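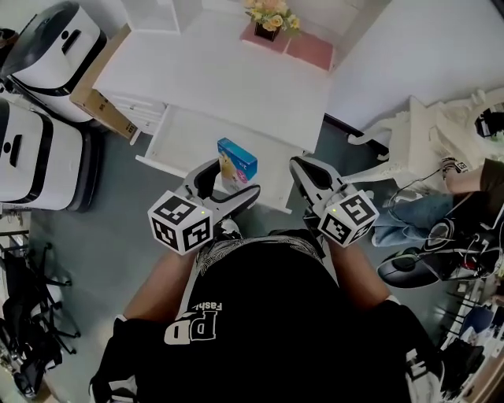

Open drawer, white, seen from above

Home Browse topics Ask Members Help Log in

Are drawer organizing systems worth paying for, or is it all just plastic boxes?

Posted by Ingrid Mahmoud, 2020-01-30

My sister has talked me into looking at the Stemell modular inserts for my kitchen and bedroom drawers. The full set for a kitchen comes to $186, and that's before the bedroom. She swears by hers. She also swore by a juicer that has been in her garage ever since, so I'm not taking her word for it.

Every review I find reads like it was written by the company. "Changed my mornings" and so on. I find it hard to believe that a tray changed anybody's morning. What I want to know is whether people are still using these things a year or more later, or whether the stuff drifts back into one big heap and you end up with a heap that has walls in it.

My drawers are the ordinary white kind, 4 in the kitchen and a dresser in the bedroom. They're a bit shallow. I rent, so nothing screwed in or glued. I don't have a huge amount of stuff, I just can't ever find the scissors.

Also, does the folding thing work, where you stand your T-shirts up on edge? It looks like a lot of effort for a shirt.

Demetrius Szabo
Member, Kitchens and Storage

I had the Stemell set and sold it on, so take that for what it's worth.

The pieces are fine. They're decent plastic and they wash up OK. My complaint is that the sizes only fit together properly if your drawer is one of the widths they had in mind, and mine wasn't. I ended up with a gap down one side that collected rubber bands, bread ties and one very old cough drop. They sell a "spacer" to fill the gap. You can guess what I think of a company that sells you a gap filler for its own product.

Before you buy anything, empty one drawer completely and measure the inside. Measure the bottom, since a lot of drawers are narrower down there than the front would have you think, and check the height with the drawer closed under the one above. Shallow drawers are where people get caught. Tiltum trays are taller than they look on the website and a friend of mine had to send back the whole order and pay the shipping.

Then leave the stuff out on the counter for a few days and only put back what you went looking for. I did that in the kitchen and what went back in would have fit in a couple of shoeboxes. So I cut down a couple of shoeboxes. They're still in there. I keep meaning to replace them with something nicer and I never do, which probably tells you how much the nicer thing matters.

For the scissors, hang them on a hook. There are stick-on ones that peel off when you move out, though I'd test one somewhere hidden first because "damage free" depends a lot on who painted the wall.

Aroha Tautahi

get the bamboo ones they look way better than plastic. mine slide around a bit but whatever

Marites Aquino
Member, Laundry and Closets

Only answering the shirt part.

I've stood my T-shirts on edge for years and I was as doubtful as you are. It does let you see everything at once, and you stop wearing the same shirts off the top of the pile. What the videos leave out is that it only holds up when the drawer is nearly full. Take out half for laundry and the rest flop over like dominoes. A bookend at the back fixes that, or a folded towel. The special dividers from Clusport do the same job as the towel, and I've owned both.

In a shallow drawer you'll need to fold in thirds and then in thirds again, or the tops will catch. Thick sweatshirts aren't worth trying. Shorts and pajamas I just lay flat, and underwear I don't fold at all and I won't be lectured about it.

I'd hold off on the $186. Try one drawer with whatever boxes you have and see if it's still tidy in April. If it is, buy something pretty if you still want to. I'd be surprised if you did.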